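Atelier Prostetti, cahier de montage, novembre

Chaise en plastique blanc, série Clallby. Reprise du contrôle des assemblages demandé par Regula Lüthi. Table garnie du tissu noir. 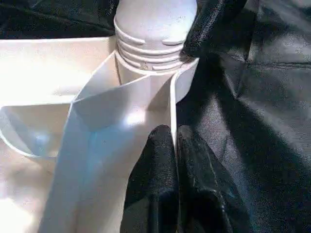
Le jeu admissible reste celui de la fiche 18. Mme Wallner souhaite que toute bavure soit consignée avant ébavurage.

Dossier et assise : examen chaise renversée.
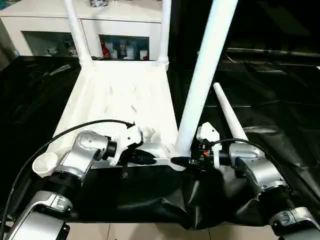
Les embouts de rechange (lot de 64) sont à demander à Brillutard. Essai de charge reporté, cale de 200 mm introuvable.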